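Ornbridge lab to buy handheld grippers first, arms later

Ornbridge will put most of this year's equipment money into hand-held grippers and leave the robot arms for the next round. Decision came out of a planning meeting that ran past lunch and was signed off by 4 p.m. Seven new gripper sets to be ordered by the end of May, plus spares.

The kitchen-handling project, known in the building as Brekis, had asked for three arms. It gets one. Bořivoj Kolář, who put the budget together, told staff the arms already on site sit idle too much of the week while people wait for recordings to train them on. More hands on tabletops first, he said, then talk about arms.

Not everybody happy. Anika Kincaid runs the test bench and wanted at least two arms so that one can go down for repair without stopping the whole schedule. She got a service contract instead, next-day parts, reviewed after 15 weeks. "It's a compromise. I'd of liked the second arm," she said.

Biggest argument was over consumables. Last year's plan had no line for them at all, and finger pads were paid for out of petty cash, whoever happened to be near the register. The new plan has its own line for foam, screws, threaded inserts and printed brackets. Pads will be bought in sheets and cut in house. Kincaid pushed for that one and says cut pads cost a fraction of the ready made ones, though someone has to sit down and cut them.

Supplier not final. Two quotes are in, one from Breminow and one from Lã, and the Breminow quote is lower on the grippers but charges extra for shipping in seperate lots. A third firm dropped out. Kolář wants an answer before the summer prices kick in.
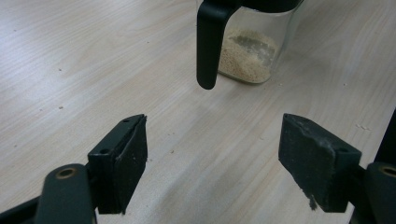 Pad wear is the other thing the quotes have to cover. Both suppliers were asked for a price on replacement foam in two thicknesses, and on a glue that can be peeled off without taking the bracket with it. The frayed ones get swapped when the new stock comes in. Brackets stay in use as long as the inserts hold.

Groceries and glassware for the table tasks stay on the general supplies budget, no change there. Storage for the new sets hasn't been settled, the cabinet by the bench is full and the order for a second one was cut from 4 shelves to 3.

Arms come up again at the fall review.

Recent items
Bench hours extended through June
Lã opens parts counter to walk-in orders
Brekis adds pouring and scooping tasks
Parking lot repaving: where to leave your car
Old laptops, last call for pickup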